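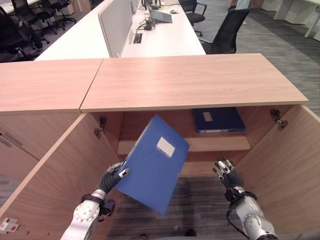
Checked by: Iona Strachan
Reviewed by: Valdemar Vídalín
Mallgate office, April

Two-arm robot, cabinet filing station: routine check
To be done before the first run of the morning. Mark each line OK, Fault or Not done, and write a comment if it is anything other than OK.

1. Emergency stop
Press, confirm both arms hold position, release, reset. OK

2. Left hand
Close on a blue folder by its lower edge and lift it clear of the shelf. Hold for 3 seconds. OK
Comment: Grip force left at the setting Stela Tănase put in last month. Glossy covers still need the fingertips wiped first. Do this with a dry cloth.

3. Right hand
Open fully, curl, open again. Listen at the knuckles. OK
Comment: Slight click on the first curl, gone by the second. Same as the last sheet.

4. Arm cables
Run a hand along each cable with the power off. Look for flat spots, tight bends and loose ties. Fault, minor
Comment: One tie missing near the joint on the right arm. Replaced. The old ones go brittle, please order a bag from Nisbet.

5. Floor cables
Nothing under the base and nothing across the swing of the cabinet doors. Not done
Comment: Gregor Niven to agree a route before this line can be signed.
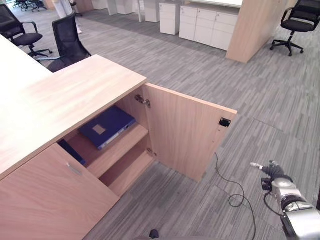
Until then, whoever starts the station moves any slack by hand before opening a door and stays beside it for the first cycle. Do not tape cable to the carpet tiles. The tape lifts and ends up round the casters of the chairs.

6. Cabinet doors and hinges
Open each door by hand to the stop. Check the hinge screws. OK
Comment: Upper hinge screw on the right-hand door took a quarter turn.

7. Reach
Shelf height set to 560 mm in the station file, forward limit 385 mm. Compare with the card in the Trunden binder. OK

8. Cycle counter
Finger pads are changed at 1000 cycles. Not due
Comment: Spare pads are with Edeltraud Gruber.

Open items: line 5. Station may be used with someone standing by. Line 4 to be looked at again at the next check.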